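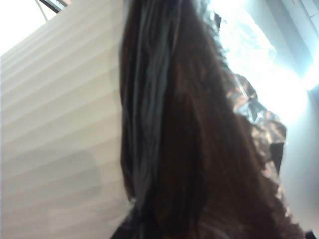
Ich habe zwischen Januar und Anfang Mai die Briefe meiner Großtante abgetippt. Ein paar Notizen dazu, falls jemand Ähnliches vorhat. (1/16)

Es sind 353 Briefe, fast alle an ihre Schwester in Grorkgate. Sie lagen in zwei Koffern auf dem Dachboden. Die Umschläge fehlen meistens, das Datum steht oben rechts oder gar nicht.

Geschrieben hat sie bis in die Fünfziger in Kurrent, danach lateinisch, aber mit Rückfällen. Das lange s und das h mitten im Wort haben mich die ersten drei Wochen aufgehalten.

Gelernt habe ich die Schrift mit einem alten Schulheft und einer Alphabet-Tabelle aus der Bibliothek. Eine halbe Stunde am Tag. Nach etwa 100 Seiten las ich flüssig genug, um nicht mehr jeden Buchstaben nachzuschlagen.

Eigennamen sind das Schwierigste. Bei einem gewöhnlichen Wort hilft der Satz, bei einem Namen hilft nichts. »Doležal« habe ich lange als »Dolegel« gelesen. Der Mann kommt in 40 Briefen vor, ich musste alles noch einmal durchgehen.

Radoslava Rusnák hat mir bei den tschechischen Einsprengseln geholfen. Die Großtante schrieb nach Gehör, also ohne Haken und mit deutschen Endungen. Laut vorlesen, dann geht es.

Zum Abtippen: normale Textdatei, pro Brief eine. Dateiname ist das Datum, bei undatierten eine laufende Nummer mit einem x davor. Ich hatte erst alles in einem einzigen Dokument. Das wurde beim Suchen unerträglich langsam.

Zeilenumbrüche übernehme ich, Seitenwechsel markiere ich mit einem Schrägstrich. Unsichere Stellen kommen in eckige Klammern mit Fragezeichen. Rechtschreibung bleibt, wie sie ist, auch bei offensichtlichen Verschreibern.

Undatierte Briefe einordnen: Papier vergleichen, Tinte vergleichen, dann den Inhalt. Sie erwähnt fast immer das Wetter und was im Garten gerade reif ist. Damit hat man wenigstens die Jahreszeit.

Bei den Jahren halfen Preise. Ein Brief nennt für einen gebrauchten Herd 3720 Kronen und schimpft eine halbe Seite darüber. Zwei spätere Briefe beziehen sich darauf, so hingen auf einmal drei zusammen.

Was drinsteht, ist größtenteils Alltag. Kohlen, Zahnweh, wer wen geheiratet hat. Über die großen Ereignisse schreibt sie kaum – einmal ein halber Satz, dann wieder das Einmachen.

Eine Kundin namens Zdislava Halás hat ihr über Jahre keine Rechnung bezahlt. Die Großtante nähte, und das ist die längste zusammenhängende Geschichte im ganzen Bestand. Wie sie ausging, weiß ich nicht, zwischen zwei Briefen fehlen anderthalb Jahre.

Aufbewahrung: Büroklammern und Gummibänder raus, Briefe auffalten, flach in säurefreie Mappen. Die Klammern hatten schon Rostränder hinterlassen. Ein Karton kostet nicht viel, ich habe zwei gebraucht.

Gescannt habe ich mit 300 dpi in Farbe. Bleistift auf grauem Papier kommt in Graustufen schlecht heraus. Die Rückseite durchscheinender Blätter wird besser, wenn man schwarzen Karton dahinterlegt.

Inès Hamel hat gefragt, ob ich das drucken lasse. Für die Familie ja, ungekürzt und ohne Kommentar, nur mit einem Personenverzeichnis. Bei dem sitze ich noch, Kvido Procházka taucht zum Beispiel unter drei Spitznamen auf.

Offen ist noch ein Ortsname, den ich als »Grovent« lese, möglich wäre auch »Gravent«. Es muss mit der Bahn erreichbar gewesen sein, man stieg einmal um. Wer so einen Ort aus alten Fahrplänen kennt, bitte schreiben. (16/16)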